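Enon Hold Monitor for two-finger grippers
Daltmont part no. 3449

Product page – Overview – Safety notice – Specifications – Ordering

The Enon is a small control box which watches the grip of an electric two-finger gripper. It is connected between the gripper and the robot controller, and it keeps the last commanded grip force when the program is interrupted. If the force falls below the limit you have set, the Enon sounds its buzzer and sends a stop signal to the controller. It is meant for laboratories, teaching kitchens and small test cells where the arm handles things that break.

SAFETY NOTICE FOR UNITS WITH FIRMWARE 183
Please read before you use the hold function

In May our customer Macedo reported to us that a glass lid fell from the gripper during a pause. The arm had been stopped with the pause button while the lid was in the air. The fingers first kept their position, as they should. After 2000 milliseconds they opened by themselves, without a buzzer and without any entry in the log. The lid broke on the stove and pieces went to the floor. No person was hurt.

We have since repeated the fault in our own workshop. It occurs when three things come together: the firmware is 183, the hold time in the menu is set to "unlimited", and the pause comes while the grip force is still rising. In this case the Enon reads "unlimited" as the factory value of 2000 milliseconds, and when this time is over it releases the hold. The buzzer stays silent because the box believes the opening was requested.

We ask all owners of these units to stop using the hold function for glass, ceramics, hot content and anything above the height of a table until the new firmware is installed. The emergency stop is not affected by this fault. The Enon was never a replacement for it.

Work with lids and pots

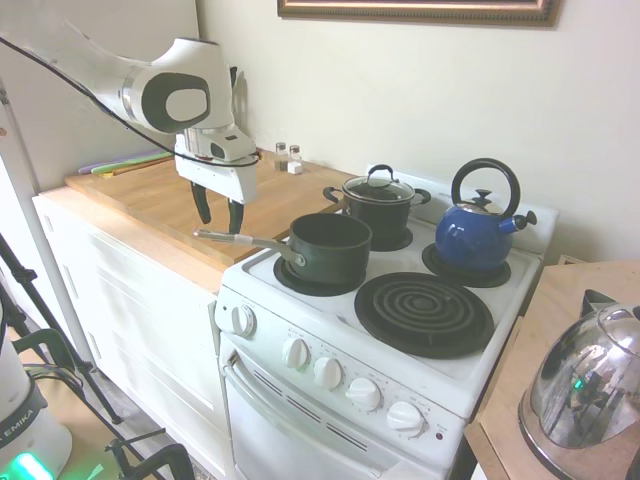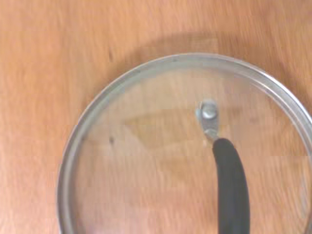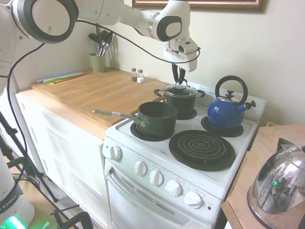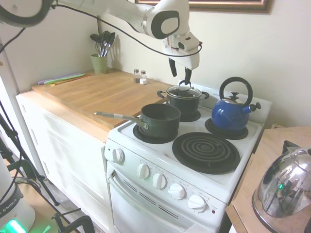

The hold fault is most dangerous in the short time between closing the fingers and finishing the lift, when the force is not yet stable. With a lid this time is longer than with a block or a bottle, as the gripping surface is small and we recommend a slow closing. In the last two pictures the fingers are closed on the knob of the glass lid while it covers the pot on the back-left burner, and a pause at this point would do no harm, the lid has nowhere to fall. Some centimeters higher it is a different matter. A saucepan on the front burner with its long handle toward the counter, as on this stove, can also be struck by a falling lid and turned over. When you plan the path, take the lid away over a free surface and keep people out of reach of the cookware during the whole movement.

What to do now

1. Open the menu "About" on the display and read the firmware number. If it is any number other than 183, you have nothing to do.

2. If it is 183, go to Hold – Time and change "unlimited" to a fixed value. This does not repair the fault, but the box will then sound its buzzer before it releases.

3. Put down the object under program control before you press pause. If this is not possible, do not put your hands under the gripper to catch it.

4. Write to the service desk for the update file. Installation takes a USB cable and a few minutes. The gripper must be empty and the arm parked.

5. After the update, do the hold test with a wooden block, then with a plastic lid. Use glass last.

Units bought through our distributor Inargate are included. You can send the box to them or to us, and the return shipping is paid by Daltmont in both cases.

How we tested the correction

The new firmware was run for 537 pauses, with the pause placed at different moments of the closing movement. The hold was kept in every one of them. Jucélia Assunção, who is responsible for product safety at Daltmont, signed the test report, and we send it on request. We have not tested with wet fingers or with greasy knobs. For such work the old advice in the manual remains valid: set the force limit higher and the speed lower.

Specifications

Supply: 24 V DC from the controller cabinet
Mounting: DIN rail or two screws
Hold time: 500 ms to unlimited, in steps of 100 ms
Outputs: one stop signal, one warning signal, both potential-free
Display languages: English, Portuguese, German
Log memory: last 2000 events
In the box: Enon unit, gripper cable, USB cable, printed manual

Ordering

New orders are delivered with the corrected firmware already installed, and a green sticker on the side of the housing shows this. Old stock without the sticker should not be put in service before the firmware number is checked. If you have seen a gripper open during a pause and you are not sure of the cause, please keep the log and contact us before you switch off the box, the log is erased with the power.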